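Astden open day: PC assembly cell

slatbed40
Tue, Sep 8, 2020
Went to the Storkville site for the open day. The demo I stayed for was the Brakier cell working inside a desktop tower laid on its side. Parallel gripper, printed fixture tray next to the case. They quoted 2,815 logged memory insertions since April. No failure rate given.

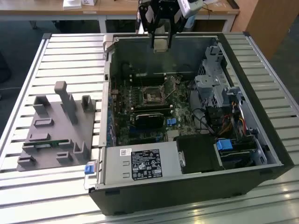 I asked about cycle time and got 11 seconds per module, pick to seat, which I think excludes regrasping. Force limits were not discussed.

prieto_user
11 seconds is slow. Our Prieto arm does it in less.

slatbed40
Into a bare board on a jig, or into a full case? Clearance is the whole problem.

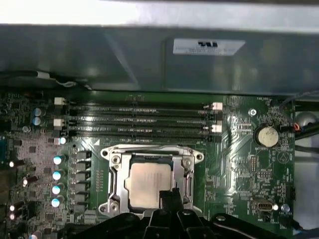 Approach angle was what I spent longest on with their engineer. They come in vertically and leave the fingers short to keep stiffness up. With four slots lying parallel that close to the metal panel, there isn't much room to tilt. The latches at the slot ends are a second contact to plan for.

prieto_user
Jig, fair point. I'd still want a force trace before believing 2,815. Logged isn't the same as seated.

torquelimit
Agree on the trace. Disagree that vertical is the only option, we ran 2 degrees of tilt and got fewer jams.

slatbed40
On the same pitch of slot?

torquelimit
Wider. Almost 40 per cent more finger clearance, so not a direct comparison. I'll look for the numbers.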